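Household bowl

A household bowl is an open, round vessel with raised sides, used for serving, eating, mixing and short-term storage of food. It is distinguished from the plate by its depth and from the cup by its wider mouth and the usual absence of a handle. Most bowls in domestic use today are glazed ceramic, though glass, metal, wood and plastic are also common.

Construction

The main parts are the rim, the wall, the well (the lowest part of the interior) and the foot. The foot is a ring or flat base that carries the weight of the vessel. On a soft support such as a blanket or mattress, the foot sinks unevenly and the bowl may rest at an angle. The inside of a ceramic bowl is normally covered with a smooth glaze, which reflects nearby light sources as small bright points. 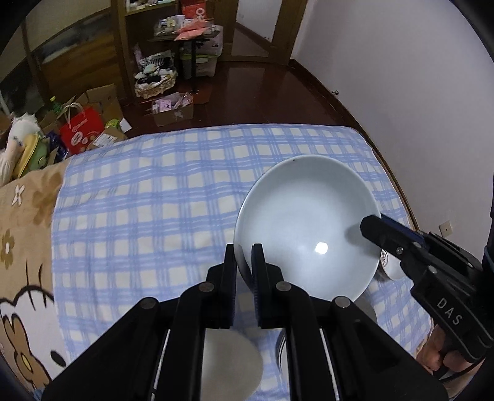

Large white ceramic bowl lying tilted on a plaid blanket.

Rims may be plain, rolled or flared. A rolled rim resists chipping better than a thin one – the edge is the part most often damaged in storage.

Decoration

White interiors are widely used because they show the food clearly and make residue easy to find. Decoration is then placed on the outside wall, either as a continuous band or as separate emblems. Red is a frequent choice for outside patterns. Plates, having little visible outside surface, are decorated on the upper face, commonly near the edge.

Handmade and factory pieces are often mixed in one household. In the Plulto classification, drawn up by Ryszard Czerwiński and revised by Facundo Quezada, such a group is called an open set, as opposed to a closed set of matching pieces. The classification lists 45 rim profiles.

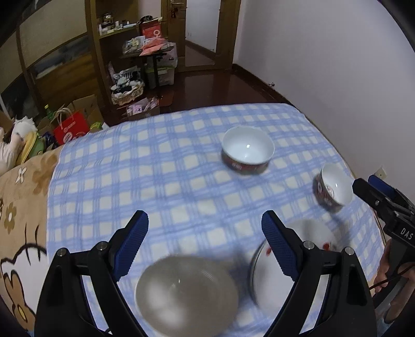
Valtelbridge Department of Domestic Objects

Sizes and storage

Small bowls are used for rice, sauces and side dishes. A bowl of some 600 milliliters is suited to soup or cereal, and larger vessels serve for salads and mixing. Bowls of unequal diameter can be nested, with the largest at the bottom. Plates are stacked separately – a plate placed between bowls makes the stack unstable.

A checked or plain cloth is often laid under tableware during sorting. It limits scratching of unglazed feet.

See also: Plate; Glaze; Table linen

Last revised 8/28/22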